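Flandeck Home Humidity Kit
Section 3: Placing and Pairing Your Sensors

You have the base plugged in and the light is steady green, so now comes the fun part! Once the sensors are up you start to see your home in a whole new way: which room dries out first when the heat kicks on in November, how long a shower hangs around in the hallway, what a pot of soup does to the living room. Set aside some time when you can walk the rooms without hurrying.

Before you start

You need the base, the sensors, the strip of adhesive pads and a dry cloth. The pads grip best on smooth, clean surfaces, so wipe the spot down and let it dry completely first. Keep the pull tabs in until you are told to remove them.

CAUTION: The coin cells are dangerous if swallowed. Keep loose cells and opened sensors away from children and pets.

Pairing a sensor

1. Stand near the base with one sensor in your hand. Pair in the same room, even if the sensor will end up at the other end of the house.

2. Press and hold the button on the base for 3 seconds. The light turns blue and blinks.

3. Pull the plastic tab out of the sensor. It chirps once when it finds the base, and the light goes back to green.

4. Give the sensor a name in the menu. Use a name you will still understand next year ("upstairs bath" beats "new one").

5. Repeat for the others. The base can hold up to 8 sensors at once, and you can mix older Flandeck sensors with the new round ones.

Note: If you hear no chirp, put the sensor down and wait for the base light to return to green, then go back to step 2. Pressing the button over and over only restarts the search.

Bathroom

Bathrooms give you the most exciting graphs of all. Readings shoot up, hold, and then slide back down as the fan does its work, and the shape of that slide tells you a lot about your fan.

6. Pick a spot away from the shower spray and out of the direct path of the fan. The far end of a vanity works well, and so does an open shelf.

7. On marble and other natural stone, skip the adhesive pad and use the clip-on foot from the bag. Adhesive can leave a mark on stone that is a real pain to get out.

8. Don't stick a sensor to a mirror. Glass tends to run cooler than the room, and the reading drifts with it. 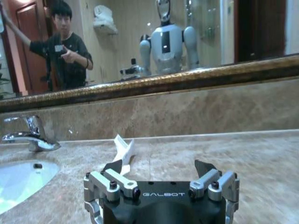
Living areas and bedrooms

9. Place the sensor at chest height on an inside wall or on furniture. Outside walls get cold, and a sensor on a cold wall reports more humidity than you are really living with.

10. Keep it well clear of vents, radiators, lamps and sunny windowsills. Houseplants count too! A big fern can push a nearby reading up by 5 points.

11. If you own wood furniture you care about, give it a sensor of its own. Cabinets and tall chests are wonderful things to watch, since the panels swell and shrink with the seasons and you can catch a dry spell before the doors start to stick or a joint opens up. Set the sensor on top, toward the front, where air moves freely. For oiled or waxed finishes use the clip-on foot again.

12. Turn on the Dry Alert for that sensor and leave the level at the factory setting for the first few weeks. You can fine-tune it after you have seen some ordinary days.

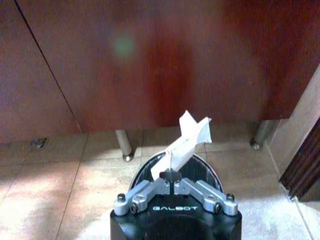

Sumathi Kurian wrote in to ask whether a sensor can go inside a closed cabinet, next to the linens, and says hers reads much steadier there than the one out in the room. It can, and the steady reading is normal: closed doors slow everything down. Just turn off Dry Alert for that one and let the room sensor do the warning.

Checking your setup

13. Leave everything alone overnight. New sensors need time to settle, and the first readings can look strange.

14. In the morning, open the History page. Each sensor should show an unbroken line. A dotted line means a weak signal, so move the sensor a little closer to the base or turn it to face the doorway.

15. Save your layout with Menu > Rooms > Keep. The base stores 1,000 readings per sensor before it begins writing over the oldest ones, so export your history if you want to compare winters.

CAUTION: Do not use the kit as a leak alarm. It senses moisture in the air and will not react to water on the floor.

Changing a coin cell is covered in Section 4.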